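Porkham Votes: Your Questions About the Town Council Election

Every spring our inbox fills up with questions about voting in Porkham, and we love it. More questions means more people paying attention! We've gathered the ones we hear most often and answered them as plainly as we can. If yours isn't on the page, the contact details are at the bottom.

The basics

What exactly are we voting on?

Two things this time. First, 3 seats on the Porkham Town Council: one for the Graller ward, one for the Nassar ward, and one at-large seat that everybody in town gets to vote on. Second, a ballot question, Measure 2, which asks whether the town should switch to ranked ballots for future council races. There's a whole section on Measure 2 further down.

When is the election?

In June, same as the last council election. The exact date and your polling place are printed on the card the town clerk mails to every registered voter. If the card hasn't shown up by the end of May, call the clerk's office and they'll look you up while you're on the phone.

Is this a primary?

No, and we get asked this constantly. Porkham council races are decided in a single round. Whoever gets the most votes in June takes the seat, and new members are sworn in at the July meeting (it's open to the public, and there is usually cake).

Do candidates run with a party?

Council races in Porkham are nonpartisan, so you won't see a party name next to anyone on the ballot. Candidates are free to say which party they belong to in their own mailers, and parties are free to endorse. You just have to do a little more reading, and that's part of the fun if you ask us.

Does one vote really matter in a town this size?

Oh, we could talk about this one all day. The last Graller ward race had a turnout of just under half, and plenty of people told us afterward that they meant to vote and forgot. The council sets the road budget, the library hours, the bus contract and the zoning map. You'll feel the effects of a council vote on your walk to the store!

Registering

Who can vote in a town election?

You need to be a United States citizen, at least 18 years old on election day, and living inside the town limits. If you live out on Grurnero Road, please check the ward map first. The town line crosses the road just past the old feed store, and some addresses with a Porkham zip code are in the county and don't vote in town races.

I moved from one ward to the other. Do I have to register again?

You need to update your address, which takes one page. You can do it at the clerk's counter, by mail, or at the table we set up outside the library on most weekends in April and May. If you forget, you can still vote, but you may be sent to your old polling place or handed a provisional ballot.

I turn 18 a week before the election. Can I register now?

Yes! Fill out the form now and mark the box for future voters. Your registration becomes active on your birthday. First-time voters are our favorite people to see at the library table, so come say hello.

Can college students register in Porkham?

If you live in town for the school year and think of it as your home for voting purposes, yes. If you'd prefer to stay registered at your parents' address, that's fine too. You can only be registered in one place at a time.

How do I find out which ward I'm in?

The short version is that Graller is everything north of the creek and Nassar is everything south of it. The long version is that the line wanders a bit near the high school. The ward map hangs in the lobby of town hall, and the clerk's website has a search box for street addresses.

Casting your ballot

What hours are the polls open?

7 a.m. to 8 p.m. If you are in line at 8, stay in line. You have the right to vote, however long it takes to reach the front. The quietest stretch is usually midafternoon, and the busiest is right after work.

What should I bring?

A photo ID with your current address is the simplest option. A driver's license works, and so does a state ID card. If your ID has an old address on it, bring a utility bill or bank statement along with it. You may also bring notes, a marked-up sample ballot or a voter guide into the booth with you.

Can I bring my kids?

Please do! Children under 18 can come into the booth with a parent or guardian. They can't mark the ballot, but they can watch you do it, and there are stickers at the exit for them as well.

How does voting by mail work?

Request a mail ballot from the clerk, either online or on paper. You don't have to give a reason. When it arrives, mark it, put it in the inner envelope, put that in the outer envelope, and sign the outside. The signature is the step people miss. Mail it back early enough to arrive by election day, or drop it in the locked box beside the front door of town hall, which is open until 8 p.m. on election day itself.

I requested a mail ballot but I'd like to vote in person after all. Can I?

Yes. Bring the mail ballot with you, envelopes and all, and hand it to the poll worker, who will cancel it and give you a regular one. If you've lost it, you'll vote on a provisional ballot, which gets counted once the clerk confirms that the mail one never came in.

What if I make a mistake on my ballot?

Don't cross anything out. Take the ballot back to the poll worker and ask for a fresh one. They'll void the first one in front of you and you can start over.

I use a wheelchair. Are the polling places accessible?

Both are. The Graller ward votes in the middle school gym, where the ramp is on the parking lot side, and the Nassar ward votes in the fire hall, which is level all the way in. Each one has a ballot-marking machine with headphones and large print. Curbside voting is available too — call the number posted by the entrance and two poll workers will bring a ballot out to your car.
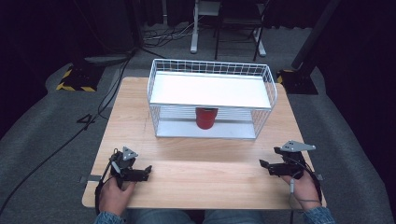 Measure 2

What would Measure 2 change?

Right now you pick one candidate for each seat. If Measure 2 passes, you would rank candidates in order of preference: first choice, second choice, and so on. If a candidate has more than half of the first choices, that candidate wins. If no one does, the last-place candidate drops out, and those ballots move to whoever was ranked next. That continues until somebody has a majority.

Would it affect the June election?

No. The June ballot will be a regular pick-one ballot no matter what. If the measure passes, ranked ballots would start with the next council election.

Do I have to rank everyone?

You wouldn't have to. You could rank a single candidate and leave the others blank, and your ballot would count for that candidate as long as they were still in the running.

What will it cost?

The clerk's estimate, printed in the official voter guide, is $4,000 for new software and ballot design. That is a one-time cost. The guide also has a page on printing, which is expected to stay the same.

What do supporters and opponents say?

Supporters say that winners would have broader backing and that voters wouldn't have to worry about splitting the vote between two similar candidates. Opponents say the current system is easy to understand, results come faster, and the town has other things to spend money on. Both sides have a full statement in the voter guide, and both are well worth reading. We take no position on Measure 2. Our enthusiasm is for people showing up!

Running and helping

How does somebody get on the ballot for council?

You need to be a registered voter in the ward you want to represent and collect 200 signatures from voters in that ward. At-large candidates can collect them from anywhere in town. Petition forms come out in January and are due in March, so it's too late for this June, but a wonderful time to start thinking about the next one. Collect extra signatures. Some always get thrown out for bad addresses or handwriting.

Can I write in a name?

There's a write-in line for each seat. For the vote to count, the person has to have filed as a write-in candidate with the clerk beforehand. The list of filed write-ins is posted at the polls.

How do I become a poll worker?

Ask at the clerk's office. The job is paid, the training is one evening, and you can sign up for a full day or a half day. High school students can work the polls starting at 16. If you've ever wondered what goes on behind that check-in desk, it's a terrific way to find out.

Can I put a campaign sign in my yard?

On your own property, yes, and if you rent, check your lease. Signs can't go in the strip between the sidewalk and the street, on utility poles, or within 100 feet of a polling place entrance on election day. The same goes for campaign shirts, hats and buttons inside the polling place.

After the polls close

When will we know who won?

Unofficial totals are read out at town hall late that evening and go up on the clerk's website soon after. Provisional ballots are checked over the following days, and the council accepts the final count at its next meeting. In a close race the result can change in between.

Can I watch the count?

Yes, and we can't recommend it enough. There are public seats along the back wall of the meeting room. You can't talk to the counting teams or use your phone at the rail, but you can stay as long as you like.

What happens if there's a tie?

There's an automatic recount first. If it is still a tie after that, the town charter calls for drawing lots at a public meeting.

Still have a question?

Stop by our table outside the library, leave a note in our box at the town hall front desk, or send us a message through the form on the contact page. We update these answers whenever the clerk's office publishes something new, and we add fresh questions as they come in.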